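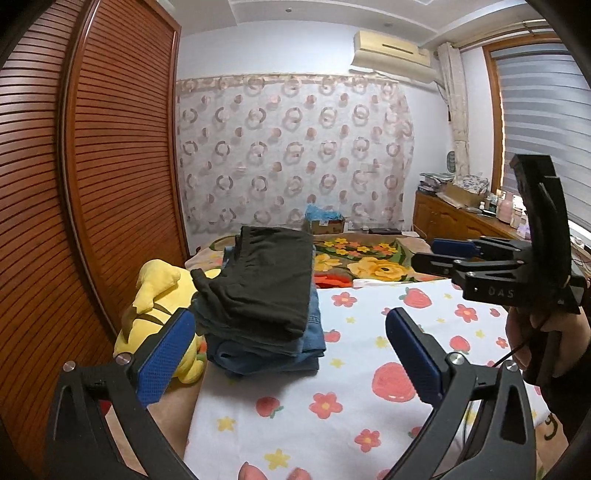 1/ Photographing a small theater from row two: my notes after one week

Ghazal Kazemi here. In March I made the photos for a play called Bisht, a piece for three actors and one very long coat. I write down my settings and mistakes, maybe they help somebody who starts with stage work.

2/ The theater is called Sornance. It has 165 seats and a low ceiling. The lamps hang close to the actors, so the faces get a lot of light and the back wall gets almost nothing. I measured for the faces and let the wall go black.

3/ My ISO was 2000 for nearly the whole evening. I tried lower in the first act and the hands were blurred in every picture. Some blur is nice for a sleeve or for hair. For hands I do not like it.

4/ Please ask the director for one rehearsal without camera. I sat with a notebook and wrote the line that comes before each strong moment. In the evening I was ready at those lines, and I missed only the fall in act two.

5/ About noise: I used silent shutter. With the old LED lamps on the left side it gave me stripes, so for that side I changed to the mechanical shutter and pressed only when the music was loud.

6/ White balance: fixed, not auto. The play goes from warm light to a strong blue, and auto tries to repair the blue. The light designer chose it, I want to keep it.

7/ I gave the company 25 pictures. They asked for more, and I said first look at these. After one day they wrote that 25 is enough for the poster, the program and the press.

8/ Somebody asked for the lens. An 85 mm for faces and a 35 mm for the whole stage. I changed them in the break and never during a scene.

9/ Next month I photograph Proltesik, a dance evening by the group Faltora. It is much faster and almost without words, so my notebook method will be difficult. If you have worked with dancers in low light, write me how you prepare.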